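3.2 Reizmaterial und Durchführung

Die Kinder beurteilten Spielfiguren, die sich in Farbfolge und Gesichtsausdruck unterschieden. Das Material wurde aus dem Bildbestand Tilto übernommen und in 27 Varianten vorgelegt. Jedes Kind sah 4 Blöcke. Die Reihenfolge innerhalb eines Blocks war zufällig. Gefragt wurde stets, wie freundlich die Figur wirke. Die Antwort erfolgte auf einer Skala mit fünf Stufen.

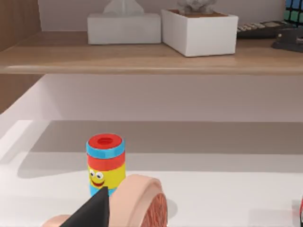

Abb. 2: Gerenderte Spielfigur mit lachendem Mund, gelber Gesichtsbereich.

Ausgewertet wurden die Urteile von 226 Vorschulkindern. Durchgänge ohne Antwort blieben unberücksichtigt – ebenso die Übungsdurchgänge zu Beginn. Für die Analyse standen damit 2.816 Einzelurteile zur Verfügung. Der Gesichtsausdruck ging als fester Effekt in das Modell ein, das Kind als Zufallseffekt. Die Farbfolge wurde als Kovariate geführt.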